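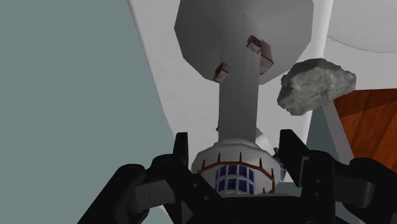 Wrist camera view from the simulated bathroom, gripper fingers on either side of the tower model. Shown under item 2.

MINUTES OF THE MANIPULATION SOFTWARE WORKING GROUP
Sillthorpe Laboratory, Room 12
May session

Chair: Celeste Figueiredo
The meeting was called to order at 2 p.m. The minutes of the previous session were approved without change.

1. Planner release
The Chair reported that the Vesel motion planner has been merged into the main branch. The nightly build passed on all simulation hosts. Two open tickets concerning joint limit warnings were carried over to the next release. The Chávez group asked that the old planner remain available until its own scripts are converted. Agreed.

2. Grasp perception
The group reviewed recent results from the Brulitz grasp module. Over 88 trial runs in simulation, the module returned a usable grasp pose in all but 13. Most of the failures involved tall, narrow objects with other items close by. Members noted that segmentation tends to merge such an object with its neighbors when the wrist camera is near, and that the fused depth map does not correct the error.

It was moved and seconded that the module use the fixed room camera for the first estimate and the wrist camera only for refinement. The motion carried. The Chávez group will supply the revised interface.

3. Collision checking in small rooms
Discussion turned to the bathroom layout, in which the arm is mounted on a dark platform next to the toilet and must reach objects on the tank lid. The wall behind the tank limits the elbow positions the planner may use. The Chair asked that the lid and the wall be entered as separate collision bodies with separate margins. A member objected that a smaller margin at the lid could hide contact errors. The margin will stay at its present value pending further tests.
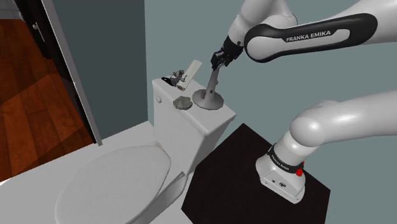

4. Logging and tooling
The log viewer now opens both camera streams on a common clock. Members requested an export of planner states in plain text. The request was accepted and assigned to the Vesel maintainers.

5. Action items
Brulitz maintainers: rerun the 13 failed cases with the new camera order.
Chávez group: circulate the interface draft before the next session.
C. Figueiredo: update the scene file with separate collision bodies.

There being no further business, the meeting was adjourned at 3:12 p.m.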